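Osetti Opens Kornia Play Library to Weekday Borrowers

The Osetti Games Foundation has extended access to the Kornia Play Library, its lending collection of board games, card games and tabletop puzzles. From March, residents of Esier and Matos may borrow from the collection on weekdays as well as weekends. Until now, weekday loans were limited to schools and registered clubs.

The collection holds 1000 titles. Most are modern board games for two to six players, with a smaller group of traditional games such as draughts, backgammon and mancala. A further section covers cooperative games, in which all players work toward a shared goal. The Foundation has also set aside 67 titles that can be played without reading, for use by younger children and by adults who are learning English.

Under the new terms, each household may have 3 games on loan at one time. The standard loan period is 20 days. A loan may be renewed once, provided that no other borrower has placed a hold on the same title. Membership remains free of charge to residents, who are asked to show proof of address when they register.

The Foundation stated that the change follows a review of how the collection is used. Demand on weekends has grown steadily, and the waiting list for several popular strategy games had become longer than the loan period itself. Weekday lending is expected to spread returns more evenly and shorten the wait for titles that are often requested.

Missing pieces continue to be the main reason for withdrawing a game from circulation. Borrowers are asked to check the contents against the card inside the lid before leaving the desk and again before returning the game. No fine is charged for a lost piece that is reported. Games returned incomplete without notice will be held at the desk until the borrower has been contacted, and further loans may be paused during that time.

Replacement parts are kept for most titles. Where a publisher no longer supplies them, staff will use plain counters or printed cards, and a note will be added to the rules. Rare and out-of-print games are not covered by the new lending terms. They may be played on the premises by request, at a table near the desk.

The Matos branch will also begin a monthly open session for people who design their own games. Designers may bring a prototype at any stage - handwritten cards are welcome - and test it with other visitors. Each table will be given a written feedback form covering the clarity of the rules, the length of play and the balance between players. Designers keep all rights to their work, and the Foundation will not copy or retain any material from the sessions.

Places at the open session must be reserved in advance, either at the desk or by telephone. Visitors who wish only to play do not need a reservation. Children under the age of 12 must be accompanied by an adult throughout.

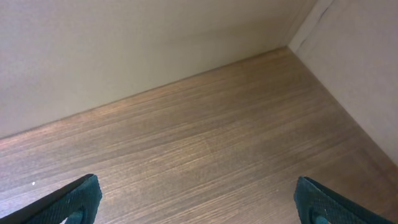
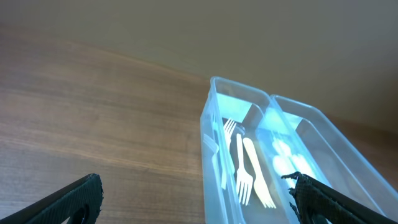
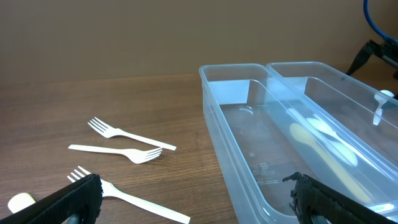

Wooden tabletop with three white plastic forks.

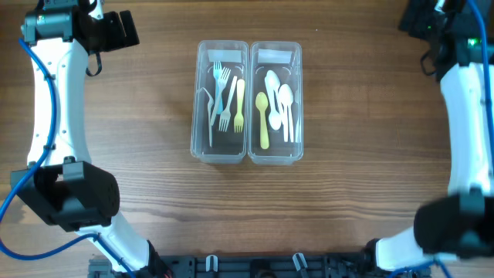
Clubs and schools that already hold a group membership will see no change to their allowance. They may continue to reserve sets of the same title for tournaments and classroom use, subject to written notice. Group organizers are reminded that the person named on the membership is responsible for all items borrowed, including those passed on to other members.

Returns may be made at either branch, whichever one issued the loan. Large boxes should be handed in at the desk and should not be left in the outside return slot, where they can be crushed by later deposits. The Esier branch will accept returns until 7 p.m. on weekdays. The Matos branch closes at 5 p.m., except on evenings when an open session is held.

Registration forms and the full catalog are available at both branches. Existing members do not need to register again, and their current cards will remain valid under the new terms.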